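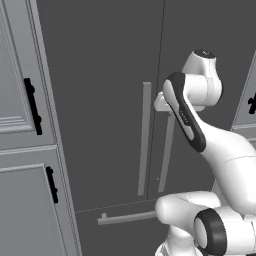

Fig. 1. Simulated kitchen, arm at the refrigerator doors.

Unit 6: When the Simulator Says Yes

Read this before the lab session. Bring your own copy of the fault log, printed or on a laptop.

The case for this unit is the Proketti run from March. A simulated arm was given 600 attempts at a short list of kitchen tasks, the refrigerator door among them. The report card that came out of the planner, Dosach, showed a success rate most of you would be glad to put in a thesis. I have three problems with it, and the homework is about the second.

1. What counted as success

For the door task, the script checked the hinge angle at the end of the attempt. If the door had opened past 10 degrees, the attempt passed. The script did not ask how the door got there. In 9 of the passed attempts the fingers never closed on the handle at all. The wrist had sunk into the door panel, the physics engine pushed the two bodies apart, and the door swung. On a real refrigerator that is a dented door and very likely a damaged wrist.

Look again at Fig. 1. Two vertical handles sit close together on either side of the seam, and the gripper has to work right beside both of them. A small error in position puts a finger on the wrong bar. I don't find it surprising that the planner got this wrong. I do find it surprising that the check was written so that it couldn't notice.

2. The force limit that wasn't there

The arm model had a contact force limit in its settings file. Somebody had switched it off to speed up an earlier test, and it stayed off. The log for every attempt still printed "limit: OK", as the line only reported that the settings file had loaded. Please read that sentence twice. A safety message that prints the same thing whether or not the safety function is running is worse than a blank line – people stop looking.

When the limit was put back, 400 of the attempts were replayed. Holzer's write-up calls the results "broadly in line" with the first run. It gives no table. Until I see one, I treat that phrase as an opinion, and so should you when you cite it.

3. Liquids and glass

The reach-to-glass task uses a filled tumbler on the counter. The gripper comes down over the rim with its fingers pointing at it. In the simulator the glass is a rigid body that can't chip or crack, and the liquid in this model is a colored shape that moves with the glass. So "no spill" was recorded for every attempt, including the ones where the glass was knocked over. The field was filled in by default. A result that could not have come out any other way isn't a result.

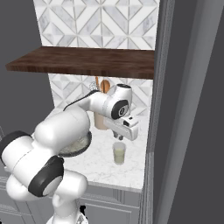
Melquiades Zavala objects that I am too hard on the run: a simulator is where you want these faults to turn up, no hardware was harmed, and the settings mistake was found within one afternoon of somebody opening the file. He would also keep the hinge check, with a grasp check added in front of it.

I accept the grasp check. On the rest, the file was opened only after the summary had gone out to Cateck, and it went out with the word "validated" on the cover. Cheap faults are cheap only if they are caught before someone relies on the number.

Homework

a) Rewrite the door success check so that an attempt fails if any part other than the fingers touches the door. State what your version would still miss.

b) Propose a log line for the force limit that reads differently when the limit is off. One line, plain words.

c) Pick one field in the fault log that you think can never change value. Show how you would test that.

Two pages at most. Screenshots of a passing run will not be accepted as evidence for any of the three.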